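Progress report on the play kitchen sets, first period
To: Sofia Falcão, small grants office, Jutetti
From: Weidong Zou, project Mai
March 7, 2019

1. What we promised
In our application we wrote that Mai will put together play kitchen sets and lend them to family rooms and preschool groups. The children use the sets for pretend cooking and for learning the words for food and dishes in more than one language. The grant was 2000 dollars for the whole year, and this report covers the first part of it.

2. What is done
The list of contents is now fixed. It took longer than we planned, because our first list had too many small things, and the groups told us that small things get lost in the first week. Thiện Kim visited the groups and wrote down their wishes. Most of them asked for fewer pieces, and for dishes that a child can hold with one hand.

We have bought 163 pieces of food and tableware up to now. The cost was 900 dollars, with delivery. The supplier is Narix. One delivery came with the wrong plates and we sent it back. They changed it without extra cost, but we lost time.

Harsh Kashyap made the word cards. There are 90 cards in the first printing. The English side is checked. The Portuguese side and the Vietnamese side are still with our readers.

3. The table layout
We tried the pieces on a white table before deciding what goes into each box. The fruit is in strong colors and the dishes are in soft ones, green, blue and a grayish purple. I think this is good for the color words, but the plate is difficult. Some adults say gray and some say purple, and the card must say only one of them. For now Harsh has left this card empty.

The ketchup bottle was a wish of the children, and we keep it. It has its place on the plate.

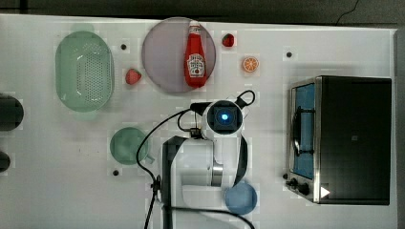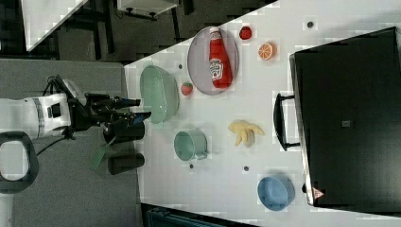

Strawberries, orange, ketchup, plate and the green and blue dishes on the table.

4. Problems
The storage boxes from Zudent are too low for the large green piece when the plate is also inside. We can either order the higher box or pack the plate separately. Daniyal Butt is asking for the price of the higher one. If it is much more expensive, I would prefer to pack separately and write this on the lid.

The second problem is washing. The groups want to know if they may put the pieces in a dishwasher, and we have no clear answer from the supplier. Until we have it, the instruction sheet says to wash by hand.

5. Next steps
Finish the Portuguese and Vietnamese cards.
Decide about the boxes.
Give the first sets to the groups in April and collect their comments.

I would like to ask if the rest of the box budget can be used for a second printing of the cards, in case we keep the low boxes. Please let me know before we order.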